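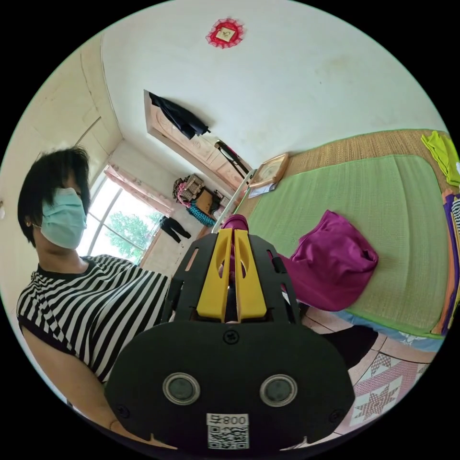
Una mujer con mascarilla quirúrgica y camiseta de rayas blancas y negras.

Torres mantendrá la mascarilla en sus consultorios hasta el final de la primavera

1 de abril de 2023

La Mancomunidad Sanitaria de Torres ha acordado prorrogar el uso obligatorio de la mascarilla en sus consultorios, salas de espera y servicios de atención domiciliaria hasta que concluya la primavera. La medida, aprobada en la última sesión ordinaria de marzo, afecta tanto al personal asistencial como a pacientes y acompañantes, y será de aplicación en los tres centros que dependen de la entidad.

La resolución contempla las excepciones ya vigentes para menores de seis años y para las personas con dificultad respiratoria acreditada. En las dependencias administrativas con entrada independiente el uso seguirá siendo voluntario, si bien se recomienda a quienes presenten síntomas de infección respiratoria.

La directora asistencial de la Mancomunidad, Margarida Pinheiro, explicó que la decisión responde a la actividad registrada en las consultas durante el invierno. Entre diciembre y febrero, los equipos de atención primaria atendieron 711 episodios de infección respiratoria en mayores de 60 años, una cifra superior a la del mismo periodo del año anterior. «La presión sobre las agendas ha comenzado a ceder, pero seguimos recibiendo a diario a pacientes especialmente vulnerables», señaló Pinheiro, que agradeció a los usuarios su colaboración en los últimos meses.

La entidad ha formalizado asimismo un contrato de suministro con la distribuidora Tralamex, que entregará 1.000 cajas de mascarillas quirúrgicas a lo largo del trimestre. El material se depositará en el almacén central de Torres y se repartirá cada quincena entre los consultorios, con una reserva destinada a las residencias de mayores del término. Los pacientes que acudan sin mascarilla podrán solicitarla en el mostrador de admisión sin coste alguno.

El acuerdo incluye también la revisión de los sistemas de ventilación del consultorio de Brestum, el más antiguo de la red. Los trabajos se realizarán en horario de tarde y obligarán a trasladar de forma temporal la consulta de enfermería a la planta baja – las extracciones de sangre no sufrirán cambios. Las personas con cita en los días afectados recibirán aviso telefónico.

Por su parte, la responsable de salud pública, Rosário Vieira, recordó que continúa abierta la vacunación de refuerzo para los mayores de 60 años y los pacientes crónicos. La vacuna se administra con cita previa, que puede solicitarse por teléfono o en cualquiera de los mostradores de admisión. Vieira indicó que las personas que hayan pasado la infección recientemente deben consultar con su centro antes de pedir turno.

La Mancomunidad revisará la medida antes del verano, a la vista de los datos que remitan los equipos de atención primaria. Cualquier modificación se comunicará en los tablones de los consultorios y en el boletín informativo de la entidad.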